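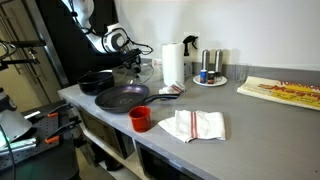
瑞士卢塞恩,2018年1月20日

大家好,我是Teririx厨具店的店主。写新闻稿这事我真不在行,去年那篇被一位记者朋友退回来,说像写给老顾客的信。今年我还是照旧写成信吧,反正要说的就是一件事:我们的旧锅回收翻新服务,三月起正式开张了!名字叫Wultum,往后店里的招牌、收据和网页上都会用这个名字。

先讲讲来由。我在店里站柜台这么多年,听得最多的一句话就是“锅底花了,是不是该扔了”。十个人里有九个其实不想扔,锅用顺手了嘛,手柄的弧度、分量、放在自家灶上稳不稳,心里都有数。可是新锅卖得便宜,修锅的地方又找不到,最后还是进了垃圾袋。我自己家里也有一口炖锅,是结婚那年买的,锅盖的提钮换过两回,炖出来的牛肉就是比别的锅香(我先生说是心理作用,我不管)。

去年秋天我们悄悄试办了一阵子,没打广告,只在收银台旁边贴了张纸条。结果送来的锅一共58口,后面的储藏间很快就堆不下了,我只好把过季的烤盘搬回家放。有铸铁的,有不锈钢的,有平底不粘锅,还有一口铜锅,送来的时候里外都发黑,洗干净以后我差点舍不得还给人家。

试办下来,我们把服务内容定成这样。铸铁锅除锈、重新开锅;不锈钢锅去焦、抛光、校平锅底;手柄和提钮松了或者断了,能配的就配。玻璃锅盖可以换密封圈和提钮,玻璃本身有裂纹的不修,请直接换新的。不粘锅要看锅身,锅身没变形的,送去重做涂层;变形了的,我会老老实实告诉您别花这个钱,留在店里我们负责送去回收金属。

重做涂层和抛光这两样,我们自己做不来,交给Ferkard工坊。他们原来是给餐馆后厨修大汤桶的,起先听说要接家用小锅,还有点犹豫,嫌零碎。我提着一袋子锅上门,当场摆了一桌,又喝了他们好多咖啡,总算谈成了。配件方面由Stöckli五金行供货,旧型号的螺丝和垫圈他们家抽屉里居然都还有,翻出来的时候我高兴得不得了。

价钱嘛,普通清洁加校平,每口21瑞士法郎;换手柄另收配件费;重做涂层要先看过锅才能报价,报价不收钱,您觉得不划算随时可以拿走。一般的活儿2周能取,送工坊的会久一些,收锅时我们会在单子上写明取件日期。

首批我们准备接500口锅,接满了就先停一停,等手上的活儿做完再开下一批。这个数字是和工坊一起算出来的,再多就要赶工,赶工出来的锅我不放心交给客人。想送锅的朋友可以从现在开始在店里登记,留个电话,轮到了我们会打给您。电话预约也行,不过请别在中午打,那会儿店里人多,常常听不见铃声。

送锅之前有几件小事拜托大家:锅里请不要留油;锅盖和锅请一起拿来,分开送容易配错;锅底贴个写着姓氏的纸条,用普通胶带就好。去年有两口一模一样的奶锅,两位客人在柜台前认了半天,后来是靠手柄上的一道划痕才分清的。

三月开张那天,店里会有一场现场开锅演示,用的是我自己那口老铸铁锅,煎土豆饼给大家尝,煎完为止。演示不用报名,站得下就欢迎进来。家里有旧锅拿不准能不能修的,当天也可以带来,我们当面看,当面说。

各位媒体朋友如果想来拍翻新前后的对比,请提前跟店里打个招呼,我好把锅准备出来。工坊那边也愿意开门接待,只是地方窄,一次进不了太多人,鞋子请穿旧一点的。

媒体联络及登记咨询:Teririx厨具店柜台,营业时间内均可。本稿可自由转载,删短也没关系,请保留Wultum这个名称的原拼写。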